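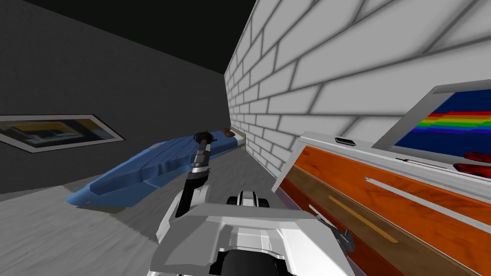 Ticket 789
Left arm goes up and stays up (Ploltasell, bedroom room file)
Status: Solved, with a grumble attached
Opened: September 17, 2023
Product: Ploltasell two-arm, simulated cell
Site: Kanagaratnam
Priority: Normal (raised from Low, lowered from Urgent)

Original report from site

The left arm lifts to its parked position at the start of a run and won't come down again. No error on the panel. The base drives, the head turns, the right arm does as it's told. The left one stands there like it's waiting to ask a question. We have restarted everything that has a restart button. It was fine before the update. Please advise, we have a batch of 1,000 runs to get through and so far the robot has tidied nothing.

First reply

Thank you for the clear report, and for not attaching a forty-page log with the subject line "see attached". Before I go digging, could you let me know:

Which room file you're loading, and whether anybody has moved the furniture in it.
Whether the arm fails on every start, or only when the base begins beside the drawers.
Which home pose file is in the Kolla folder. There should be one. If there are two, please don't delete either of them yet.

Reply from site

Standard bedroom. Furniture not moved, or not by anyone who'll own up to it. It fails when the base starts next to the drawers. Starting in the middle of the floor it works every time we've tried. There are two home pose files. One of them is called home_final and the other is called home_final_use_this.

Second reply

Of course it is.

I've loaded your room here with your settings and got the same fault on the second attempt, so you can stop wondering whether it's your graphics card. Notes below.

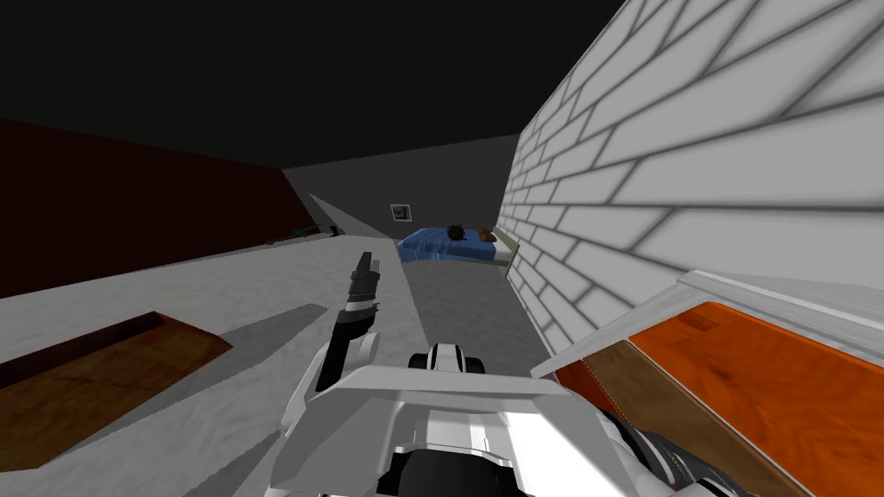
Iresha Dissanayake
Simulation Support, Pluluren

Start position beside the orange cabinet, left arm at park, fingers closed. Asking it to lower gets a polite "accepted" in the command log and no movement whatever. The planner takes the request, has a think, decides there is no safe way down and goes quiet. It ought to say so out loud. I've been asking for that message for longer than I care to work out.

Things I tried, in the order I tried them:

Lowered the arm by hand using the joint sliders. It goes down with no trouble, so the joints and their limits are fine. Park again, and it's stuck again.

Swapped the gripper for the plain one. Same result. Put the proper one back.

Turned off collision checks between the robot and the room. Arm comes down at once. Please don't treat this as the fix. I know it's tempting. With the checks off the robot will happily put its elbow through a wall, and you'll only find out when you look at the results.

Turned the checks back on and moved the base away from the cabinet in small steps. At a gap of 13 centimetres the arm is free. Any closer and it freezes. Now that was interesting, as the left arm is on the far side of the body from the cabinet and has no business being bothered by it.

So I stopped looking at the left arm. The planner in this version treats both arms as one job, and if either of them starts in a position it dislikes, neither gets to move. The complaint was about the right arm all along. In home_final_use_this the right elbow is set further out than in home_final, far enough that its safety margin overlaps the front of the drawers when the base is parked close. The arm isn't touching anything. The margin is, and the margin gets a vote.

That also fits with your right arm "doing as it's told". Driven alone, from the panel, it skips the start check. I'd call that a bug. The developers call it a convenience.

What to do

1. Stop the run and close the room. Closing the window doesn't close the room.

2. In the Kolla folder, move home_final_use_this somewhere else. Keep home_final and rename it home. The loader reads the files alphabetically and keeps the last one it finds, which is how you ended up with the elbow.

3. Open the robot settings and set the room margin to 2 centimetres. Yours has drifted up to 5, probably with the update. Leave the self-collision margin alone.

4. Load the room, start beside the drawers and send the left arm to park, then down. Do that a few times before you let the batch loose.

5. If it sticks, look at the right elbow first and send me the joint values. All of them, please, including the ones that look boring.

I ran through the same steps at this end and parked and lowered the left arm from the cabinet position until I got bored, which took longer than you'd think. It came down each time. I also tried a start further up the room, near the bed, to be sure we hadn't swapped one bad corner for another. No trouble there either, though the wrist takes a rather scenic route.
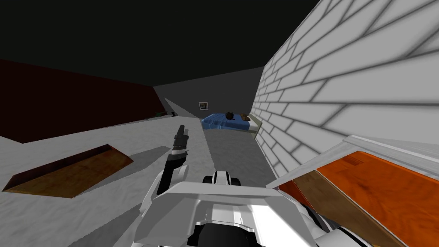

Left arm at park beside the cabinet, with the bed at the far end of the room.

Reply from site

Done as described. Left arm comes down. We did leave the other home file in the folder the first time, under a new name, and it picked that up instead. Moved it out properly and all is well. Batch is running.

One question: the person who made home_final_use_this says the elbow was moved out on purpose, so that the arm didn't knock against the body when turning. Are we about to find out why?

Third reply

Possibly. The knock was real in the older version, and moving the elbow was a fair enough answer to it. The body shape was corrected in the update, so home_final should turn without touching. Try a full turn on the spot each way with both arms at park. If the self-collision warning comes on, stop the batch and shout, and I'll make you a home pose that keeps the elbow out but lifts it clear of the drawers. I'd sooner not, as it's fiddly, but I've done worse for people with less tidy folders.

Reply from site

Turned both ways, no warning. Old file has been moved to a folder called do_not_use.

Closing note

Marked as solved. Two items passed to the developers: the planner should name the arm it's objecting to, and the loader should complain when it finds more than one home file. Both are down for the October release. The first was down for the last one as well.

If the arm goes up and stays up again, reply to this ticket and it will reopen by itself.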